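# Open day demo: why does a two-arm cell slow down near the end of a move?

**Junpei Sakamoto**

I went to the Menard open day in October and spent most of the afternoon at the kitchen bench, where two arms work on mugs and a mug tree. I run a packaging line and have only used single-arm cells, so the timing puzzled me. Free travel was quick. Within the last stretch before the mug the speed dropped to what looked like a crawl, and it stayed low until the gripper had backed off again.

The host said the cell had logged 173 runs that month and that the speed limit was set at 300 mm/s for visitors. That explains the top speed. It does not explain the slow part, which was far below the limit.

The arms share one mat with a mug tree and a toaster oven, and the two grippers come close together in the middle.
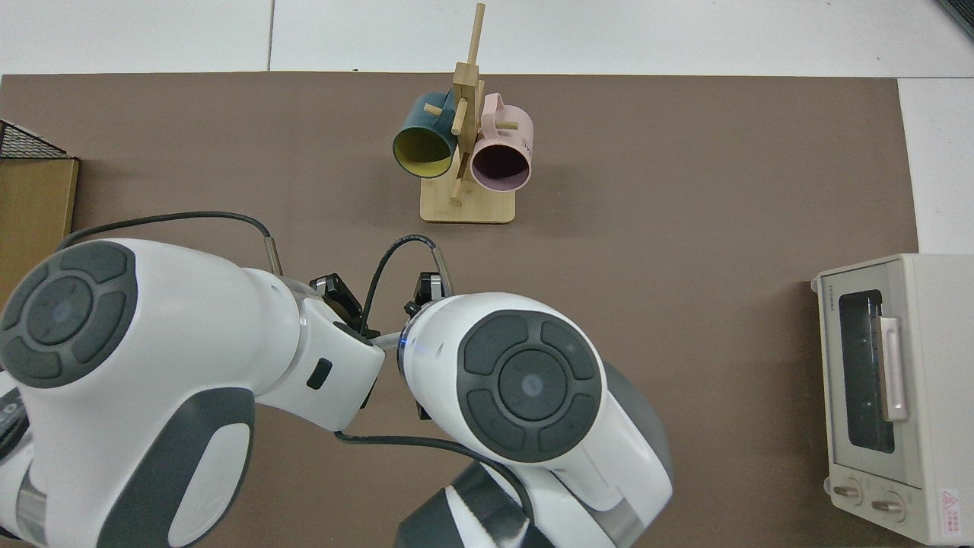
Vinh Ninh asked whether I had watched one arm or both, as the answer depends on which of them was waiting. I watched both. They slowed together, even when only one was near the tree. Is this a safety function, a planning limit, or something the operator sets by hand?

**Vinh Ninh**

Most likely a planning limit. When two arms share a workspace, the planner keeps a minimum distance between them. A common method is to scale the speed of both arms by the same factor as that distance shrinks. Scaling only one would change the relative timing of the paths, and the collision check would have to be run again.

There is a second cause. Hanging a mug means getting the handle over a peg with little clearance. Many programs switch to force control for that segment, and contact moves are run slow - we use 30 mm/s on our Heduslow cell for anything similar.

To separate the two, ask the host to park one arm and repeat the move. If the slow part remains, it is the contact segment.

**mostyn_maint**

could be the payload setting. ours at Grusberg crawled for 3 weeks and it was the wrong tool weight in the config. check that first

**Junpei Sakamoto**

Thank you. Payload would slow the whole path on our controllers, so I doubt it in this case. I have written to the host about the parked-arm test and will post the reply.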